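Notes from the Skerside visit, June

Pindarness builds planning software for two-armed folding, and its open afternoon was held at the Skerside site, upstairs. I had come for the planner. I was given tea, a chair and a long talk about time stamps, which turned out to be the better offer.

Demonstrations are recorded by hand, with grippers, in an ordinary bedroom. Clothes go on the bed, people work on them, and the software is left to make sense of it.

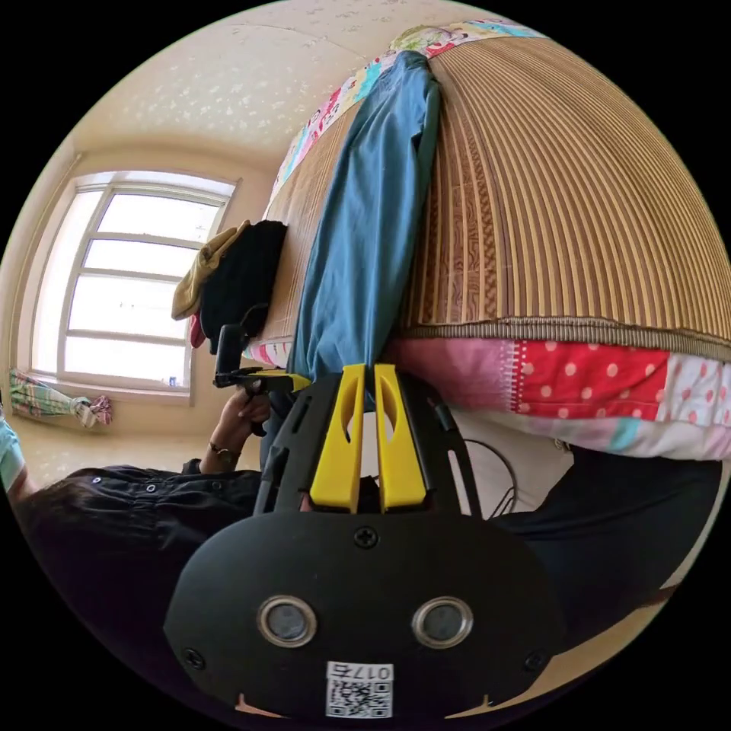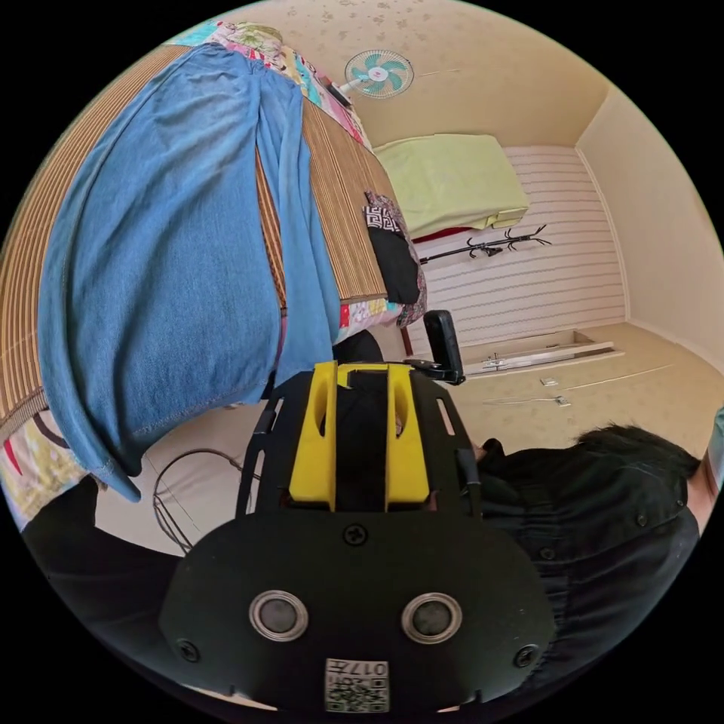
The tool that does the sorting is called Jornetti. It takes the streams from both grippers, lines up their clocks and estimates where each hand was. Clocks, I learned, drift the way teenagers do: slowly, then all at once the night before a deadline. Anything more than 55 milliseconds out is thrown away. Of the 200 recordings loaded for us, over 60 had gone that way, and the engineer at the keyboard scrolled past them without visible grief.

The planner itself, Usuga, came last. It proposes a grasp point on the cloth, then a path for each arm, and draws both on screen in a cheerful green. Striped backgrounds still bother it. On one replay it picked a very confident grasp on the sleeping mat and planned to fold that.

I asked what happens when the 2 arms want the same corner. One waits, apparently, and the rule for which one is a single line in a config file with the comment "fix this." I have shipped that comment myself.

Parking is behind the building. The visitor Wi-Fi password on the handout is wrong; ask at the desk.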